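My coffee corner finally has a cup holder, and I am far more excited about it than a grown adult should be!

For ages our takeaway cups lived in their plastic sleeve on top of the fridge. You'd reach for one and get three, and the sleeve would split, and somebody would be chasing cups down the hallway. Then I spotted a wire holder in the back of the Gaillard catalogue, on special, and ordered it that night. 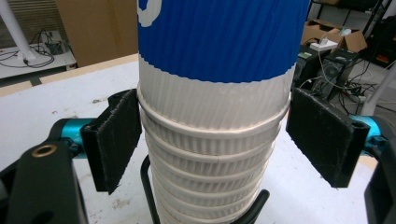

I go through a lot of cups. The Curngate walking group comes by for a hot drink before we head out, and at the September fair we served 31 people from one urn (a personal best). I do keep mugs for anyone who's staying put, but you can't take a mug up a hill.

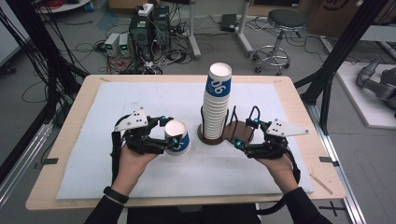 My favourite cups are the ribbed kind, and I'll happily bore you on the subject. The pleats give your fingers something to grip and the drink doesn't scorch you the way it does through a smooth wall. I bought a carton of 800 with my friend Mathis Besnard and we split it between us – his half is in the garage, mine is under the stairs. 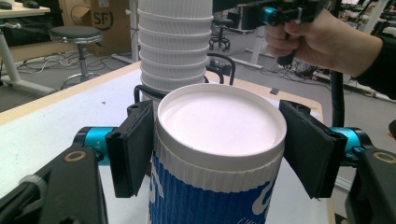 Lids are where I used to cut corners. I bought the cheapest going and wore a fair bit of hot chocolate over the years. Now I try one on a cup before I buy any more, and I want a flat top with a raised rim around it, like the white one on the blue-sleeved cup. Press all the way around the edge, then go around again.

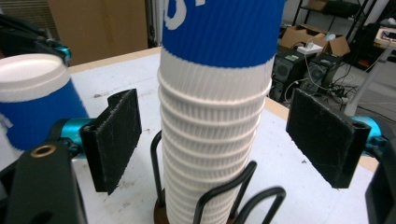
Storing them upright has made the biggest difference to my mornings. The stack can get really tall before I start to worry, and the bent black rods looping around the lower part are a neat bit of design, with a round brown base underneath. I'd love a second one for the lids – does anyone know if Hendby makes something similar?

Recent posts
Two flasks, one winner
My Nalletti grinder, 4 years on
What I pack for a cold morning walk
Hot chocolate for a crowd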